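September 2021 — notebook, funding desk model

Picking up where I left off with the repo curve stuff. I finally got the overnight series from Bednarek to line up with our own ledger, and it only took me most of the morning (the file had two header rows and a stray blank column, thanks for nothing). Once it was in, the thing Manon Lavoie kept telling me about was right there: the rate creeps up at every quarter end and then slides back, even when there's loads of cash sitting around.

Ran the toy version first. 500 paths, fixed haircut, no dealer limits. Too smooth! It looks like a slide from a textbook. Then I put balance sheet limits on the dealers and bumped it up to 4000 paths, and now I get proper little spikes. Happy with the shape, not happy with the height. My spikes are way too tall, and I think I'm letting every dealer pull back on the same date, when Ajith Poojary says some of them start trimming a week early.

To do on that: stagger the pullback. Ajith has a table from his July run that I can probably steal. Kacper, if you're reading this, the dealer limits now live in the settings file and not in the main script, so please don't hard-code them again.

Collateral side. I split it into 3 buckets (bills, longer Treasurys, everything else) and let the haircut move a bit for the last one. Run 88 is the one to look at. The third bucket basically stops trading for two days and all the borrowing piles into bills, and I haven't decided if I believe it. Ostap Hutsuliak thinks it's a bug in how I match lenders to borrowers — he may be right, the matching goes down the list in the same order each time, so whoever is last always gets squeezed. Shuffle the list and rerun before I get excited.

Also tried starting from the Cledora reserves numbers in place of ours. Barely any difference until reserves get low, and then the whole thing bends upward really fast. I'd love to know where that bend starts. Krystyna asked for one number and I told her she's getting a range.

Left over: rerun 88 with the shuffle, ask Manon which day count Bednarek uses (I guessed 360), rename the output folders, they're a mess.

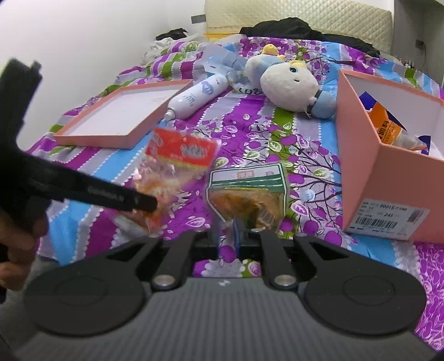
Flowered bedspread, purple and olive green, with the gripper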